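Tadville shop spends August squeezing things, and has opinions

TADVILLE. Four grippers went on trial last month in the back half of the Juvel building, and the most expensive one lost an argument with a sponge.

Juvel repairs and resells small kitchen and bathroom fittings, and for two years it has been thinking out loud about getting a machine to sort the returns bin. In August it stopped thinking and set up a bench. On it went two powered grippers from Rostami, one from Curkon, and a hand-held gripper tool that a person carries around and squeezes, with a camera mounted on it so that every grab gets recorded from the gripper's point of view.

The hand-held tool was supposed to be the warm-up act. Setareh Soltani, who ran the trial, wanted a baseline: how well does each item get picked up when a human is doing the steering? Only then would the powered arms get their turn, on the same items, under the same lights.

"I figured we'd spend a day on it," she said. They spent 11.

By the end, the bench had logged 1,676 grabs on 29 household items. Metal faucet handles were easy for everyone. Sponges were easy for everyone except the bigger Rostami, which compressed one to the thickness of a cracker and then reported that it was holding nothing. Drain covers divided the field. Anything made of rubber caused long silences.

Rubber grips back, which sounds helpful until you want to let go. The smaller Rostami got hold of a rubber item on its first try and was still holding it when Soltani came back from lunch. The log lists this as a success, since the log has no column for stubbornness.
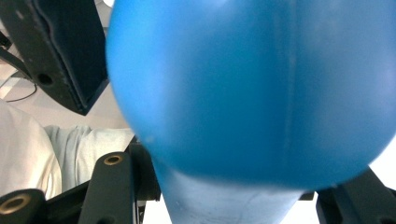
The camera raised its own set of complaints. Close to the fingers it gives a fine look at the fingers. Put something big and round between them and the item takes over most of the view, leaving the software to guess at the rest of the bench from whatever is left at the sides. Zlatko Stojanović, who wrote the software, had strong feelings on the subject and shared them freely.

"You ask it where the table is and it tells you blue," he said.

He tried moving the camera back on its mount. This gave him a lovely wide view and a tool so awkward to carry that Soltani clipped a shelf with it twice before noon. The camera moved forward again. A compromise position was found on Thursday and written on a strip of masking tape, which later fell off.

Lighting was the other sore point. Juvel's bench sits under bright overhead panels put in years ago for people hunting hairline cracks in ceramic. They are very good for that. For a camera trying to find the edge of a pale item on a pale surface, they are less of a gift. Stojanović asked for dimmer lights and was offered a choice between on and off.

As for the results, the Curkon came out ahead among the powered models. It is slow, and it makes a noise like somebody dragging a stool, but it dropped the fewest items and let go of things when asked. The smaller Rostami was quickest and did well on anything hard. The larger one has been moved to the other side of the room, where it is being considered for boxes.

None of them matched the hand-held tool, which managed 130 grabs in a row without a drop during the second week. Soltani is careful about what that proves. A person squeezing a handle can feel a slip coming and tighten up, and can tip a wrist to get around the fat end of something. The powered models went straight down and closed, which was what they'd been told to do.

The plan now is to feed those hand-held recordings into Stojanović's controller, so the Curkon can pick up some of the wrist business. He thinks a first version could be on the bench this fall. Soltani thinks he said the same thing about the controller they already have.

The returns bin, meanwhile, is being sorted the way it always was, by whoever walks past it with free hands. Juvel has not said what it will spend on a permanent setup or whether it will buy from Curkon. It did confirm that the trial used up most of its sponges, and that the replacements are on order.

A second round is planned with wet items. Stojanović has asked for a raincoat for the camera, and so far he has been given a sandwich bag.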